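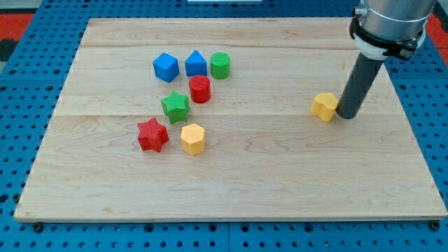 My sister-in-law wanted to know when one of these things would finally clear her kitchen table, and she said she'd settle for the breakfast dishes. She asked me that the week I started writing this book, and I've been putting off a proper answer ever since.

Chapter 4
Can It Do the Chores Yet?

Print this chapter | E-mail this chapter

The short answer is "some of them, some of the time, if you set the table first." The long answer takes up the next 20 pages, so get comfortable.

Let's start with tidying. Take a few small blocks on a wooden board – stars, cylinders, a cube, a yellow heart off by itself – and a robot arm with a plain rod on the end of it. No fingers, nothing to grab with. Say the job is to push the heart over to join the others. You could do it with a pencil while talking on the phone. Try it, though, and pay attention to your hand. If you push a little off center, the block starts to turn, and you correct without thinking about it. Push a star on one of its points and it goes somewhere else entirely. You're making dozens of tiny decisions and you'd swear you weren't making any!

A program has to get those decisions from somewhere. In Chapter 2 we looked at writing them out by hand (slow, and it falls apart the minute a block lands in a new spot) and at learning them from people's demonstrations. The second way does a lot better on boards like this one, and I'll walk you through why in Section 4.1.

Now move to the shop floor. When I visited the Plarkeck packing plant in Jumthorpe, I expected to see arms doing everything. They had 37 stations on the main line and 2 of them were fully automatic. Those two handled identical cartons arriving the same way up, all day long. The other stations had people at them, sorting odd-shaped returns and fishing out tangled straps. The shift lead told me she'd happily hand over the straps tomorrow if anyone could build a machine that wanted them.

Homes are harder still. At the Palamarchuk test apartment in Trirthorpe I spent an August afternoon watching a machine put away groceries. It was good with cans. It was hopeless with a bag of onions, and I have to admit I was rooting for it by the end (I'd missed my bus anyway). Somebody had moved a chair since the morning run, too, and that cost it a good long while.

So as you read, keep asking three things about any chore. How much do the objects vary? What does a mistake cost? And who puts the room back the way the machine likes it? People forget the last one – I did, for years.

Before you go on to Section 4.1, pick one chore you did today and write down every correction your hands made along the way. Keep the list. You'll need it for the exercises.

Shares: 37 | Comments: 4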